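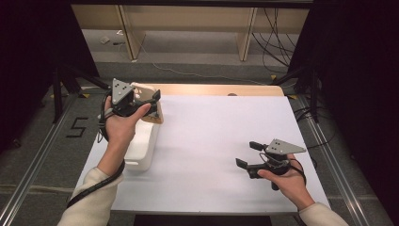

Feltgate rental fraud notices. Court and police notices on deposit scams, i.e. somebody advertises an apartment that isn't theirs to rent, takes the deposit, stops picking up the phone. 3044 notices, English only, collected from the public notice pages for the Feltgate area. Each case is its own container and we keep it that way. Think of a box: arrest notice, remand, charge, sentence, all of it goes in together, and nothing gets shared between two. So if one suspect turns up in two cases you will see the same remand hearing twice. Don't dedupe it.

Version of 7 Oct 2024. Replaces the November one, please delete that, the dates were off.

What's in the download

notices.csv - one row per notice
cases.csv - one row per case, 575 of them
text/ - the notice bodies, plain text, one file each
codes.txt - charge codes and what they mean

Columns in notices.csv

case_id - ours, not the court's
stage - complaint, arrest, remand, charge, trial, sentence, dropped
court - short name, see codes.txt
notice_date - date on the notice, NOT the hearing date
amount - total deposit money named in the notice, as written, no currency conversion
n_victims - as stated. Blank means the notice didn't say. Blank is not zero
extradited - y/n, only filled for arrest and remand rows

Amounts are messy. Early notices give a total for the whole case, later ones give it per complainant, and a few give both in the same sentance. We took the first figure. If you're adding up losses use cases.csv, where it was fixed by hand.

Names

All removed. Suspects are S1, S2 and so on inside a case, complainants C1, C2. Numbering restarts in every case, so S1 here is not S1 there. Street addresses cut down to the district. Fake company names stay in because that's half the point of the thing: Gradex, for instance, the letting agency that never had an office, runs through a long string of cases under three spellings. Use the agency_norm column in cases.csv.

Splits

Train is 2000 notices, the rest is test. Split by case, never by notice. Please keep it like that or the stage labels leak.
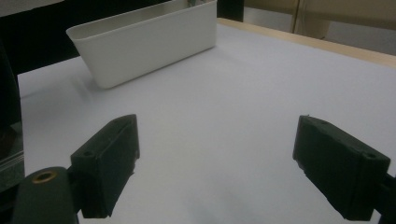

One user wrote in to ask why dropped cases are kept at all, given that nobody was convicted, and said it looked unfair to the people in them. Fair question. We talked it over and kept them. Without them every arrest seems to end in a sentence, and about one in six doesn't. But do not treat S1 in a dropped case as guilty of anything, and don't try to work out who it was.

The same message pointed out that the Tollari court marks a case adjourned when it means dropped. True. Fixed in this version, there may be a few left.

Known problems

Remand length missing when the notice says "until the next hearing"
Granström extraditions have two arrest dates, one abroad and one local, we kept the local one
Some scanned notices have bad line breaks, cleaning is on the list
codes.txt is missing the older forgery codes

License

Free for research and teaching. Not for tenant screening, not for background checks. Corrections welcome, send the case_id and the row and we'll get to it wehn we can.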